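### 3.2 Collecting demonstrations by hand

All demonstrations for the tidying task were recorded with a pair of hand-held grippers, one in each hand of the operator. We had first tried remote control of the two arms in the Kneath lab, but operators were slow at it and tended to stop in mid-air before each grasp. With the hand-held tools they moved at a natural pace, and most were comfortable after a short practice round.

We recorded 1000 demonstrations in homes in Mesgate and kept 700 of them. A demonstration was dropped if tracking of either gripper was lost, if the operator touched an object with bare fingers, or if the run lasted longer than 180 seconds. Nine operators took part. Each was told to clear small items from a table into an open box in whatever order they liked. We did not fix the starting layout, the table height or the lighting, and operators used whatever cloth was already on the table.

Toys gave the most trouble during labeling. Anything with wheels can be gripped across the body or by the wheels, and the two grasps leave it at different angles over the box. Bereket Berhe and Hagos Assefa labeled the grasp type separately for every pick and settled disagreements by watching the clip together. We kept both grasp types in the training set. An early policy trained only on body grasps did poorly on the Zilov test objects, many of which are too wide for the fingers.

Figure 4 gives the view from one gripper during a pick. The blue pads are closed on a small toy vehicle with red wheels, and part of the other gripper is visible at the left with the operator's hand around it. Several objects near the box are blurred by motion. We did not filter out such frames, as the Bindik policy receives similar input when an arm moves quickly.

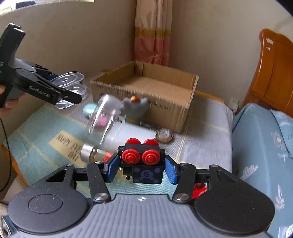 **Figure 4.** Gripper view during a demonstration, with a toy vehicle held over the table and an open cardboard box behind.

Gripper width was logged with each frame and used directly as the action target for the fingers. Wrist motion was expressed relative to the current pose, so no shared reference between homes was needed.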